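In praise of the untidy drawer

5th November
By the Gadlow columnist

I have been thinking a good deal lately about stationery, and about the small things we keep near us in case we should need them.

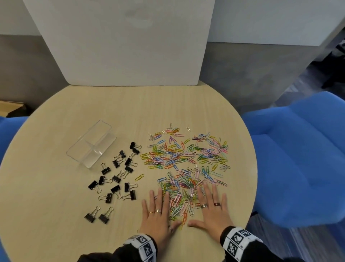 My own case rests on the drawer in our kitchen, the one to the left of the cooker, which has been a muddle for almost 20 years and which I have lately been told (kindly, and by people I love) that I ought to sort out. I have thought it over and I don't want to. I would like to set down why, if you will bear with me, as I suspect there are a good many drawers like it between here and the Illomari road and I should like their owners to feel they have a friend.

To begin with, I know where everything is. I can't tell you where the drawing pins are, but I can put my hand in and find them, sometimes painfully, and while I'm feeling about I generally come across something I had forgotten I owned. Last May I went in for a rubber band and came out with the spare key to the shed, which we had been climbing in and out of by the window since the spring. Had that key been put away properly, in a labelled box on a shelf, I am quite sure we should be climbing still!

Then there is the matter of what tidying costs. The homeware shop on McKinnon Street now gives a whole wall to boxes for putting things in, and boxes for putting those boxes in, and I stood in front of it a few weeks ago feeling rather faint. I did buy 2 of them, I confess. They were very handsome. They went on top of the wardrobe and they have been there ever since, waiting for me to become the sort of person who uses them, and I feel a little guilty every time I fetch a blanket.

I don't wish to be unfair to tidy people. I married into a family of them, and there is a real comfort in opening a cupboard at their house and seeing the envelopes lying flat, all facing the same way. I would never want my dentist to keep a drawer like mine. But a home has to have some slack in it somewhere, I think, a place where a thing can be dropped when the telephone rings or the soup boils over, and if you take that place away the odds and ends will only settle on the stairs.

The drawer is also the nearest thing we have to a diary. There are ferry tickets in there from our week at Hurora, when it rained for 3 days and we played cards in the café until they put the chairs up. There's a tape measure that belonged to my mother and stops at the part she cut off to mend something else. I must have meant to throw those tickets away 100 times, and each time I have read them through, both sides, and put them back under the string.

So I shall leave it be for another winter. I may take the old batteries out, as even I can see that old batteries do no good to anyone, and I might wipe round the front where the birthday candles have left their crumbs of wax. The rest can stay as it is, and if you come round wanting a bit of string, you are very welcome to have a rummage.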